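Robots & Automation > Hands-on | Interviews

Sep 16, 2025
By the Workshop Desk

Three grippers, one winter and a great many snack packets

The engineer who runs gripper trials at Urrutia has a drawer full of worn-out finger pads, and she is delighted to show it to anyone who asks. Some are split at the tip, some have gone shiny, and one has a neat groove down the middle from a week of picking up cable.

"I love this drawer," she says. "You learn more from a pad that's been ruined than from any data sheet. Look at that one! It only ever touched cardboard."

Since January her small team has been comparing 3 hand-held grippers, the kind a person straps on and works with directly, so that the movements can later be used to teach a robot arm. Two came from outside, and she calls them by the names on the project boards, Surkport and Lurkholm. The third was put together in-house. All of them have been through the same set of everyday jobs, from folding cloth to putting groceries into boxes, and the log now stands at 2363 attempts.

She had expected the strongest grip to win. It came last.

"Surkport closes like a door," she says. "Lovely on a bottle, lovely on a tin. Then you give it a bag of crisps and you can hear the whole thing go. Lurkholm is much softer, and you feel the object through the trigger, so you start to slow down by yourself without being told. I had people picking up eggs on their first morning with it."

The in-house one falls somewhere between the two. It is the heaviest, at almost 500 grams before the straps go on, and the early version had its weight too far forward. People's wrists began to droop after a few minutes, and the recordings showed it: the fingers were arriving at the table low and tilted. Moving the motor back towards the palm cured most of that.

Straps, she says, got far more attention than she had planned for. "If the thing shifts on your hand by even a little, you correct for it, and then the correction is in the recording and the robot learns that as well. So we spent a month on padding. A month! I was dreaming about buckles."

Part of the fun, for her, is choosing what goes on the table. The current list has 31 objects, and she has strong opinions about all of them. Wooden blocks were thrown out early because every gripper managed them equally well. A wool sock stayed in because none did. Food packets are her favourites, as they bend, slide and bulge in a different way each time they are lifted.

"A stand-up pouch is a wonderful test," she says. "It looks like a box, so your eye tells you to treat it like a box, and then the sides give way. With one hand you pinch the top and hope. With two you have to bring both sides in together, and if the left is a touch early the whole packet leans over. New people always rush it."

Working with two hands has also changed how the team scores the trials. They used to mark each attempt as a pass or a fail. Now they also note whether the hands met the object at the same time, whether anything was knocked on the way in and whether the person had to let go and start again. Under the old marking Surkport and the in-house gripper looked level. Under the new one the in-house gripper pulled ahead on almost every soft item, and Surkport kept its lead on anything hard.

Tracking has been the other long argument. The team tried following the hands with a camera worn on the head and nothing else, then added fixed stands, then tried different plates on top of the grippers. Small plates were comfortable but got lost when one hand passed behind the other. Bigger ones were easier to follow and kept bumping into things.

"You want to reach down into a container and the plate catches on the rim," she says. "So you tip your hand outwards, and now you're picking things up like somebody holding a teacup. We've gone back and forth on the angle so many times."

The next round will be run with Sunmont, a packing firm that has offered a corner of its training room and a supply of damaged stock to practise on. She is looking forward to that enormously, mostly for the packets.

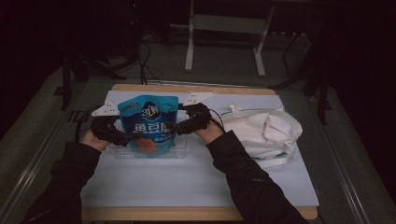 "They've promised us rice, noodles, pet food, the lot," she says. "Some of it is vacuum packed, and I've no idea how Lurkholm will cope with that. I think it'll slip. The others on the team think I'm wrong, and we'll find out in the first hour. I've also asked for anything with a zip top, because I want to try opening them next, one gripper holding the bottom and the other pulling. We've only had a quick go at it so far and the pads weren't grippy enough. There's a new rubber on order."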